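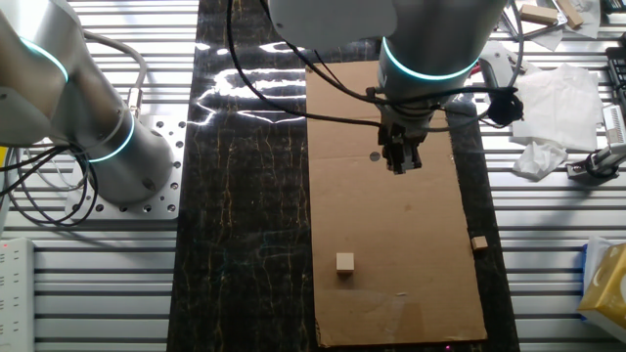 Kovačević wrote:

> I put cardboard over my good mat before I do anything with wood
> blocks on it, and I have not had a scratch since. Any box will do.
> Slit it down one corner, flatten it, tape the bad end, done. I can't
> see why people on this list keep paying for those cutting boards
> from Skondier. The mat is there to look nice and the cardboard is
> there to take the beating. I've told everybody at Foltside to do
> the same and I think it should go in the list's getting-started
> notes.

I've read this three times and I'm still not sold, and I'd rather it didn't go in the notes until someone besides the person proposing it has tried it for a while.

First question. If the mat is only there to look nice, and you keep it covered, who is it looking nice for? I have one of the dark marbled ones too, black with the gold veins, and I'll admit I like it. But it's shiny. Under a ceiling light I get a white glare across it that makes it useless for judging whether a face is flat or whether there's a pencil line left on it. Cardboard fixes that, I'll give you that much. Brown and dull is a much better background for pale wood. So would a sheet of brown paper be, or just taking the mat off and rolling it up in the closet.

Second, cardboard is not flat. People say it is because it looks flat from standing height. Set a cube on a piece that has been folded, slept on by the cat and walked across the shop, then put a square against it. I did this last September with a box that had held a floor lamp. I had 34 small blocks to sort for the Alau puzzle set, thick ones in one row and thin ones in the other, and by the end I was sure a bunch of them were out of square. I sanded four. Then I moved everything onto the bare table and they were fine, or they had been fine before I sanded them. The sheet had a crease I could barely see and could feel easily once I ran a thumb along it.

Third, grit. A mat wipes clean. Cardboard holds on to sawdust and whatever else gets ground into it, and then you slide a block over it and wonder where the fine scratches on the underside came from. You say no scratches since. On the mat, sure. Have you looked at the blocks?

Also holes. Every box I own has a handle slot, a staple hole or a puncture somewhere, and small parts find it. A peg will stop dead in a hole like that when you push it along. I suppose you can tape over it, but then you have a ridge of tape in the middle of your work surface, and tape at the ends is bad enough. It lifts. It picks up dust along the edge and goes gray.

On the cutting boards – I agree they cost too much and I don't own one. But that doesn't make a box the answer. What I use for sorting and dry fitting is an offcut of hardboard, smooth side up, 46 cm on the long side. It came out of the back of a dead bookcase. It stays put on the mat if I put a strip of shelf liner under it, and it stays flat, and when it gets dirty I wipe it.

Where I could be talked into cardboard is glue-up and finishing, where the sheet is going to be thrown out the same evening. Oil on a glossy mat is miserable. But that is a different piece of advice from the one you gave, and if it goes in the notes I'd want it worded that way. "Use it once, then recycle it" would get no argument from me.

If anyone has kept one sheet going for months and still gets square blocks off it, I'd like to hear how you store it. Mine leaned against a wall for one damp week and came back shaped like a potato chip.

> PS the thickness doesn't matter, single wall is fine

It does if your table has slats. Mine does, and with the mat off, single wall sags into the gaps as soon as I lean on it. Double wall was better but I still wouldn't mark out on it.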